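Clisach: a word list for kitchen-table science

Last updated: November

Clisach is a plain list of words and short phrases used when people talk about simple science at home or at school -- pouring, mixing, measuring, waiting for something to settle. It holds 1,349 entries, each with a short meaning in everyday English and at least one sentence showing the word in use. I began it because I wanted a glossary that a ten-year-old could read without a grown-up leaning over their shoulder, and it has grown a good deal fatter than I ever meant it to.

You are very welcome to use it, print it, cut it up, or turn it into flashcards. If you do make something out of it I would love to hear, though you are under no duty to tell me.

What is in the folder

The main file is clisach.csv, which has one entry to a line. There is a smaller file, clisach-starter.csv, with 400 of the commonest entries, and I would suggest beginning there if you are making something for younger readers. The notes folder holds my longer ramblings on particular words, including rather too much on the difference between "melt" and "dissolve", which I rewrote all through one wet spring and am still not wholly happy with.

Each line has 6 columns:

- word: the headword, in lower case unless it is a name
- kind: noun, verb, describing word or phrase
- meaning: one sentence, two at the very most
- use: a sentence with the word in it
- topic: one of the 12 topics listed in topics.txt
- see_also: other headwords, parted by semicolons, and often empty

The files are saved as UTF-8. Some spreadsheet programs make a muddle of the degree sign when you open the file by double-clicking, so import it from the menu instead and choose the encoding yourself.

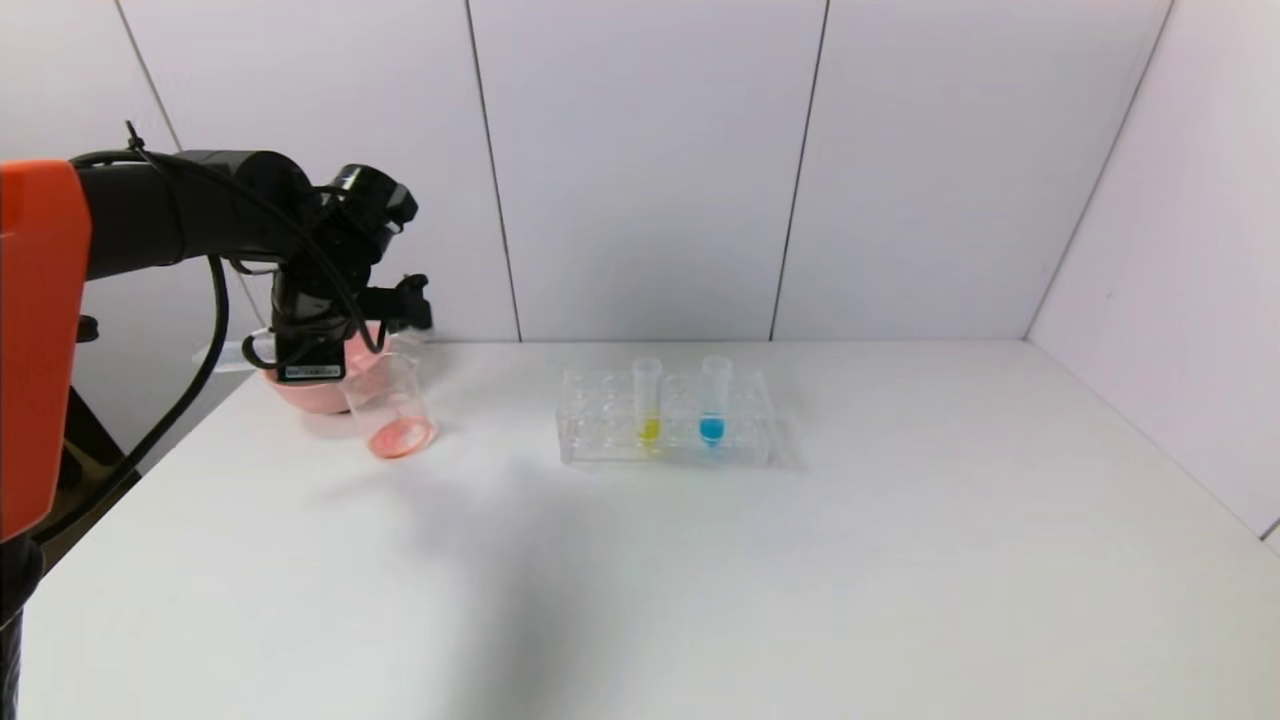

Where the words came from

The oldest part of the list is my own, written out from lesson notes I had kept in a box. A second part came over from Gruvura, an earlier glossary of mine about cooking and baking, and you will still find traces of it -- "simmer", "sieve" and "knead" are all here, and I have left them in gladly. The spelling is British throughout, so it is "colour" and "litre". American spellings appear in see_also where I have remembered to add them.

The meanings are all written afresh. I did not copy from any dictionary, and please don't send me entries that have been copied from one, however good they are. I would much sooner have a slightly wobbly sentence of your own that we can tidy up together.

Things to be careful of

This is a list for reading and talking. It isn't safety advice, and the entry for "acid" will not tell you how to handle one. The topics are uneven too: water and weather are well covered, electricity is thin, and magnets are thinner still. A few words sit in two topics in my head but only one in the file, which I know will annoy somebody, and I am sorry about "pressure" in particular.

If you sort the file by topic, do keep a copy of the original order. The starter list follows it, and so does Samonte, the little script that turns the entries into printable cards.

Sending changes

Open an issue with the headword in the title, or send a changed line if you are comfortable doing that. One word per message is easiest for me, but a batch is fine if they belong together. I read everything, usually in the evening with a cup of tea, and I do answer in the end.

Next on the pile is Dudico, a companion list of measuring words -- pinch, drop, spoonful, brimful and the rest. The draft is in the notes folder if you would like to have a poke at it.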